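15 de noviembre de 2021

Hoy he vuelto al planificador local. Llevaba desde octubre posponiéndolo por culpa de la migración de Kituline y ya tocaba. Amra Obradović me dejó ayer una nota en el repositorio: el robot se para en la ciudad simulada en sitios donde no hay nada que esquivar, y en los registros el mapa de costes sale lleno de celdas ocupadas sobre suelo plano.

He empezado por la plaza porque es el caso más sencillo. Suelo de hormigón, una pared de ladrillo a la derecha y los edificios al fondo. He lanzado el recorrido con la semilla 81, la misma que usó ella, y el robot se ha detenido igual que en su registro. La segmentación estaba marcando las juntas entre losas como bordillos. Con poca altura de cámara y el sol de lado, una línea oscura y fina le parece un escalón. 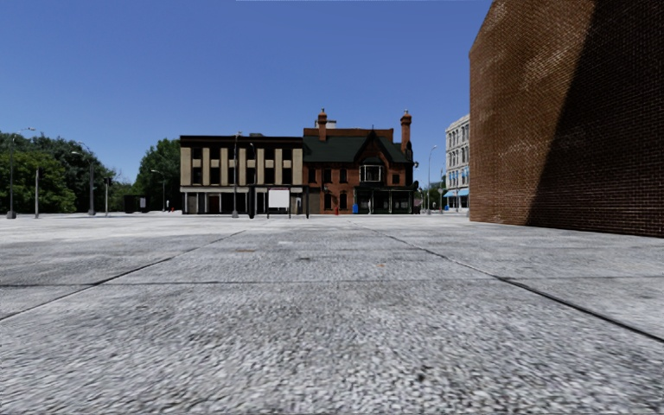
Plaza, semilla 81. Las juntas del suelo, que el segmentador toma por bordillos.

He comparado la salida de la red con la profundidad y la profundidad está bien: plana hasta donde llega. O sea que el fallo está en la fusión. El peso de la clase «bordillo» era tan alto que bastaba una sola detección para subir la celda a letal. Lo he cambiado para que haga falta confirmación geométrica en 3 lecturas seguidas. Si la profundidad no ve desnivel, la celda se queda en coste medio y decae.

Con eso cruza la plaza sin pararse. Va un poco pegado a la pared, pero eso es cosa del radio de inflado y no quería tocar dos cosas a la vez.

Después de comer he lanzado la batería completa, 50 recorridos. La he dejado corriendo en la máquina de Sonville y mientras tanto he revisado el código de Bellini para los cruces. Está bastante mejor que la versión anterior, aunque sigue leyendo los parámetros en dos sitios distintos y uno pisa al otro según el orden de arranque. Le he dejado un comentario. También he borrado el fichero de configuración viejo de Murdale, que seguía en la rama principal y ya no lo cargaba ningún nodo.

De los 50 han fallado 4. Los cuatro en pasos de peatones. He abierto el primero y he ido avanzando a mano hasta la entrada del cruce. Aquí el problema es otro. La red detecta bien las franjas blancas cercanas, pero las del fondo se juntan en líneas muy finas y la máscara se rompe antes de llegar a la acera de enfrente. El planificador se queda sin corredor y pide ruta nueva. Además hay una junta oscura que corta las franjas en diagonal y parte la máscara en dos trozos.
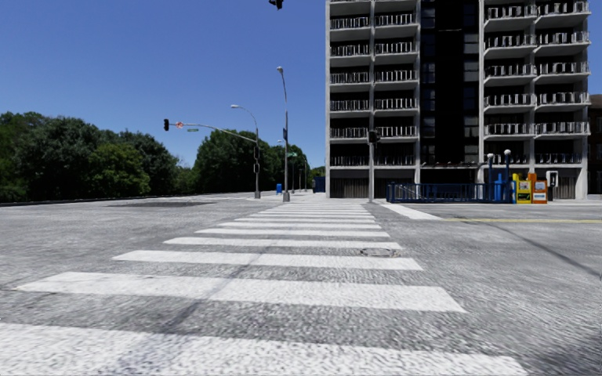 ¿Hace falta que la máscara del paso llegue entera hasta la otra acera para planificar el cruce?
Basta con la parte cercana: se ajusta la dirección del corredor con las primeras franjas y se prolonga hasta el bordillo que indica el mapa, corrigiendo a medida que el robot avanza.

Lo he escrito así en la ficha de la tarea, para que Amra lo lea antes de que yo empiece a programarlo. El ajuste de la recta es fácil. Lo que no tengo claro es cuánto fiarme del mapa, porque en simulación el bordillo está donde dice y fuera no siempre. De momento pongo un margen fijo y lo dejo como parámetro.

He probado una versión rápida en uno de los 4 fallos y el robot entra en el cruce y lo termina. El giro al subir a la acera es brusco. Creo que viene del control, que recibe el tramo nuevo con la velocidad del anterior, pero no lo he mirado.

Pendiente: radio de inflado junto a paredes, repetir los otros tres fallos y una prueba unitaria para la fusión con suelo plano, que no teníamos ninguna. El cambio de la plaza está subido. El del cruce sigue en mi rama.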